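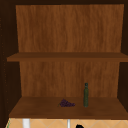

What the Donkeys Do With Their Ears: A Small Study at the Ornness Pastures

Final report for Introduction to Animal Behavior
Friday, January 17, 2020

I should start by saying that I had never spent much time near a donkey before August, when my project group was given the use of the lower pasture at Ornness (a long bus ride out of Lukport, and a lovely one). Our instructor wanted each of us to pick one kind of signal and stick with it, and I picked ears, mostly because donkeys have such wonderful ones!

The herd had 13 animals, all of them used to people. I watched from the gate on 18 mornings and wrote down every ear posture I could make out, along with what the donkey was doing and who was standing nearest. By the end my notebook held 1649 entries, and I had a very good tan on one arm.

I used four labels. Ears-Forward was when both ears pointed at something, usually the lane. Ears-Split was one forward and one back. Ears-Flat meant pressed down along the neck, and Ears-Loose was the floppy sideways look they get when they doze. I had a fifth label, Ears-Circling, but I dropped it after the first week, as I kept mixing it up with plain fly twitching.

Ears-Flat came up most often at the hay rack, and nearly always from the two older jennies, Ikum and Raptis, toward the younger animals. A young donkey would usually step back before anything else happened, though Raptis did sometimes follow it up with a swing of the head. Ears-Split was harder to read. I saw it a lot when one donkey was grazing with another close behind, and I think it may be a way of keeping track of two things at once, but I can't show that from my notes.

The weak part of the study is that I was the only one scoring. A second person should have gone over at least some of the same mornings with me, and we did talk about it, but the bus times never worked out. I also have nothing from the evenings, when the herd is said to be much livelier, and I would love to go back and sit through a few of those.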